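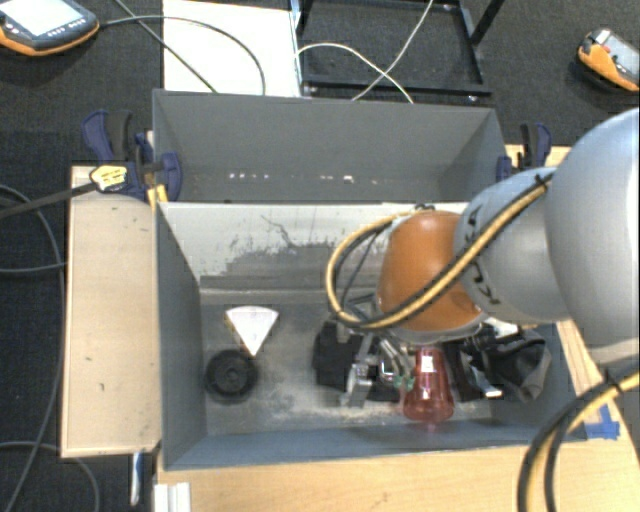
Against the Clean Demonstration

I have spent most of a working year watching people teach robots to pick things up, and I would like to make a case for doing it worse.

The usual advice, if you're collecting examples for a learning system, is to get good ones. Hire steady operators. Throw out the fumbles. Aim for a smooth approach, a firm grip, a tidy lift and a gentle release into the next compartment, a few thousand times over, until the model has seen so much competence that some of it must rub off. Every lab I know has a version of this advice taped up somewhere, usually near the emergency stop.

At Wosteck, where I was paid to have opinions about data and mostly had opinions about lunch, we followed it faithfully. Our first proper set came to 2,381 episodes. Hannelore Voß watched every one of them and struck out anything with a wobble in it. She had a gift for wobbles. She could see one coming before the operator did, and you'd hear her sigh across the room.

The model we trained on what survived was beautiful to watch, in the way a diving competition is beautiful. It came down over a bottle like it had been practicing for royalty. Then somebody would nudge the bottle an inch to the left mid-approach, and it would close its fingers on air, rise with great dignity, and carry the air over to the other side of the bin. It put the air down very gently.

Of course it did. We had never shown it a miss. As far as it knew, closing the fingers was what caused bottles. In all those hours there wasn't a single example of a person missing, looking annoyed, and going back down for another try, and that going back down is most of what I would call skill. Watch anybody dig for keys in a coat pocket.

Njoroge Langat, who ran the operators, had been saying so for months in a tone of voice I took for general complaint. His people were fumbling all the time and recovering well. They were proud of some of those recoveries. Then the recoveries went in the trash, and the operators, who are not stupid, learned to stop and reset the moment anything slipped. So we weren't even collecting honest failures anymore. We were collecting people who had been trained to give up politely.

I can hear the objection, partly from having made it myself, at length, in a meeting. If you feed a system bad behavior it will learn bad behavior. A model can't tell your brave recovery from the blunder that came just before it, and it may decide the blunder is the point. This is true. We had one that learned to knock a thing over before picking it up, every time, like a man clearing his throat. The fix was dull: mark where the mistake ends and the repair begins, and train only on the repair. It took Njoroge's crew 17 seconds or so of extra clicking per episode, and they complained about that too, and they were right again.

The other objection is money. An hour of fumbling yields fewer finished picks than an hour of smooth ones, and finished picks are what go on the slide. Sollent, who supplied our second batch on contract, billed by the successful episode. You can guess how many failures they sent us. I don't blame them. If you pay a bakery by the perfect loaf you shouldn't go looking for crumbs.

What I'd ask for now is pretty modest. Let the cloth bunch up. Let things roll into the corner where the fingers don't fit — the corner is where they'll be in real life, every one of them, as if they'd held a meeting. Leave the bin scuffed and dusty, and don't wipe it down before a session, however much it embarrasses you in front of visitors. Have someone start one episode in five with the gripper already in the wrong place. Pay for the hour and not the pick. And keep the tapes of your worst operator, who has been in more kinds of trouble than your best one has and got out of most of it.

Hannelore disagrees with nearly all of this and would like it known that the wobbles she threw out were, in her words, bad wobbles. She may have a point about 20 of them. I went back through the reject folder in May and there were three I couldn't defend at all, including one in which the operator appears to have sneezed.

I kept the sneeze. We marked the repair at the moment the arm stops shaking, and it's a very decent pick after that.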